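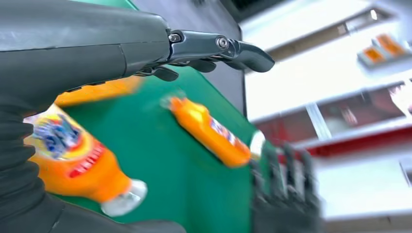
Washing match shirts comes after you've set up the kit list, so let's get your squad into Skelach first. I run the app for a soccer club with 16 players in the senior squad, and these are the steps I wish I'd followed the first time. Detergent is the one supply I always add on day one (those orange plastic bottles go fast in the fall!), but you can put in tape and corner flags later.

## 3. Adding your squad and kit

1. Open **Club > Squads** and tap **New squad**. I called mine Ellery Seniors, which keeps it apart from the juniors in every menu.
2. Type in your players, or paste them from a spreadsheet, one per line. Last name goes first.
3. Give each player a shirt number. If two players share one, the app turns both rows red and won't let you save.
4. Tap **Kit**, then **Add set**. Put in home and away separately, even if the shorts are the same!
5. Under **Supplies**, add whatever you buy for the locker room and pick a low-stock alert.
6. Hit **Publish**. Players get their invite by email.

**Note:** The free plan stores 300 match records. We've played in the Tornora league for ages and I had 470 old results to bring in, so I ended up uploading only the recent seasons and keeping the others in a folder at home.

**Caution:** Don't tap **Reset season** while you're still testing. It clears goals, cards and appearances together, and there's no undo. I did it one December and spent a whole evening typing the scorers back in from match reports.

If the invite emails don't show up, check the club address under **Settings > Contact**, fix it, and publish again.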